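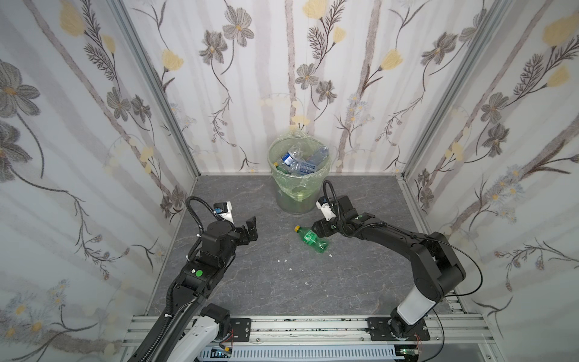

Can a church hymnal with a broken spine be saved without a full rebind?

Most of the time, provided the sewing is still sound. You lift the old spine cloth, clean off the glue, put on new lining and set the text block back in its own boards. If the thread has gone, it has to be resewn, and then you need to ask the church if they really want to pay for that.

Bench notes, 2024-07-15

I've put that at the top of the entry so I can stop typing it out in emails! Three congregations have asked me the same thing since spring, and the Prumthorpe people asked twice.

So, the Prumthorpe hymnals. There are 43 in this batch, dark red cloth, the words-and-music edition, and I've now been through every one. Better than I feared. Five need resewing (all from the choir stalls, where they get bent right back on the music desks) and the rest are hinge and spine jobs. One has a pressed fern at the Advent hymns and I've left it exactly where it was, in a fold of tissue. Please don't tidy it out.

Gerrit Van Loon came by with the big pulpit Bible from Landham, which I'd been nagging him about for months. It's a lovely heavy thing and I'm a bit scared of it. The front board is hanging on by a strip of leather you could floss with, and somebody long ago mended Isaiah with clear sticky tape, which has gone the color of strong tea. I tested a corner with the warm spatula and the carrier came up nicely, but the glue stayed put. Going slowly there. Gerrit wants it back on the pulpit for the August anniversary service and I said I'd try, which I wrote down so he can't say I promised.

He also told me the reading ribbon was always kept at Psalm 90 between ministers. No idea how old that habit is, but I like it, and I've put a slip in at the page so the new ribbon goes back to the same spot.
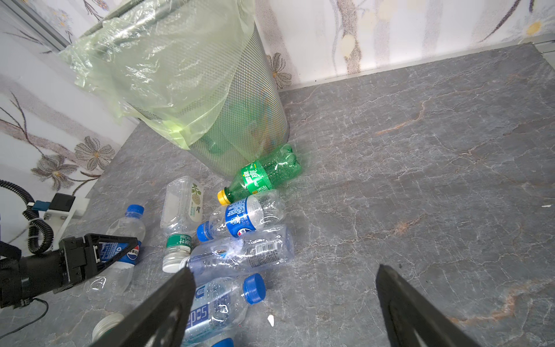
Paste next. The last pot of wheat starch was too thin and cockled the endpapers on two hymnals, my fault, I was in a hurry. Thicker this time, strained twice, and left to cool under a lid. Much happier with it. I brushed out a test strip on the Osagie lining paper and another on the Berkier, and the Osagie lies flatter but the Berkier folds better at the joint. I'm leaning Berkier for the choir copies – they're the ones that get the abuse – and Osagie for everything else.

Oddur Zoëga has been working through the Landham baptism register in the meantime, just listing, no repairs yet. He's up to entry 3,582 and says the handwriting gets worse with every new curate. There's a loose gathering near the back that he thinks belongs earlier, going by the dates. We agreed not to move anything until the minister has seen it.

Money: the quote for the Bible came to almost 900 and I haven't heard a peep. I'll ring if there's nothing soon.

For whoever has the bench after me:

- red hymnals in the nipping press stay in overnight, don't peek
- Isaiah is under blotter and a light weight, please leave it be
- we're down to the last hank of the thicker linen thread
- the bone folder with the chip is mine and I would like it back

I still haven't decided about the gilt on the Bible's spine. The cross is mostly there, the lettering much less so, and I'd sooner leave it worn than fake it. Gerrit disagrees. We'll have it out over coffee when he's next in.

4 comments · 11 shares

Last updated 2 days ago

Contact the bindery | © The bindery bench notes | Back to top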